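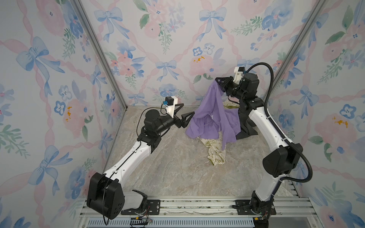

Dehumidifier versus dryer, with meter readings

Last winter I moved about half of our laundry from the dryer to a line in the basement, with a dehumidifier running underneath it. The theory was that a dehumidifier moves water out of the air with a compressor and keeps the heat in the house, while a vented dryer heats outdoor air once and throws it away. I wanted to know what the difference came to on my own equipment.

Equipment

The dryer is a Bollix vented electric, older than the house's current roof. It runs on a 240-volt circuit, so a plug-in meter is no use. I clamped a current transformer around one leg of the supply in the panel and logged to the same box that reads the solar inverter. The drum motor runs on a single leg, so I measured that leg and the other one on separate cycles and corrected for it. The correction is small.

The dehumidifier is a Flarkley compressor unit, bought used from Meirion Morgan when he left Pruvuvia. It drains through a hose to the floor drain. It sits on a Beddoe plug-in meter, which agrees with the logger closely enough that I stopped comparing them.

The line is six runs of plastic-coated cable between two joists. I would space them wider if I did it again. Air movement between items matters more than total line length, and I gave up a good deal of airflow to fit in one more run.

Procedure

Each test load was weighed dry, washed cold, spun on the high setting, and weighed again on the way out of the machine. The same clothes went through both methods. I called a load finished when it came back to within a small margin of its dry weight. Touch is a poor test, as cool fabric feels damp when it isn't, and warm fabric out of a dryer feels drier than it is.

Sweatshirts and fleece should not be treated as one category, although I did that for the first few loads. Polyester fleece holds water between the fibers and loses most of it in the spin. Cotton sweatshirt knit holds water in the fibers and keeps it. Ribbed cuffs and waistbands are always last. After I split them into separate loads the readings became much less scattered.

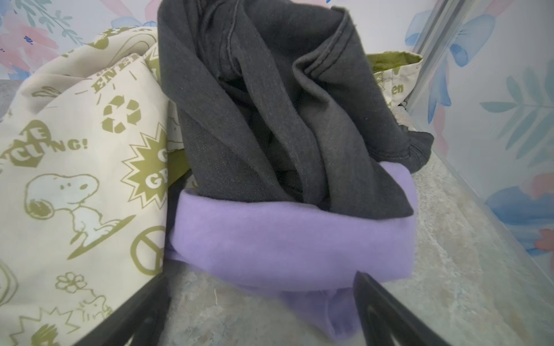 Results

For the reference load of mixed cotton, the dryer used 2,276 watt-hours. The line with the dehumidifier used 1,076. Both are from the logger and include the fan running after the heater or compressor shuts off.

The ratio is worse than I expected. On paper the compressor should have done better, but it was also drying the basement. Concrete gives up moisture continuously and the Flarkley has no way of knowing which water came from a shirt. I ran it for one night with nothing on the line, and the draw was not trivial. Subtracting that baseline would make the line look better, but in summer I would be running the unit anyway, and in winter I would not, so the right correction depends on the month. I have left the figures uncorrected.

Temperature is the other problem. Below a certain point the coil frosts and the unit spends its time defrosting. In January the basement sits close to that point, and a load hung in the evening was still damp at the cuffs the next morning. By April it was done before breakfast.
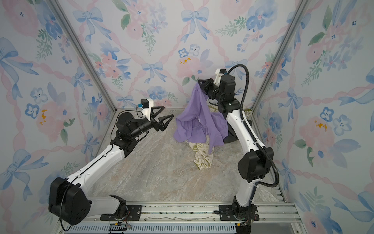
Airflow made a bigger difference than the humidity setting. A small desk fan aimed along the runs, not across them, cut the drying time noticeably and added very little to the total. Lowering the humidity target did the reverse: the compressor ran longer and the clothes finished at nearly the same time. I now leave the target in the middle of its range and let the fan do the work.

Lorraine Garside wrote after my earlier post to ask about heat recovery, meaning whether the heat lost up the dryer vent should be charged to the dryer. In heating season it should, along with the cold air drawn in to replace the exhaust. I don't have a good way to measure infiltration and would be guessing at the furnace's share. The heat released by the dehumidifier is easier, as everything the meter reads ends up in the basement.

Towels still go in the dryer. On the line they come out stiff, and they block the air for everything hung behind them. The next thing to try is a second high-speed spin before hanging, which costs very little by the meter and should take the most water out of the heavy knits. I'll post those weights when I have enough loads to average.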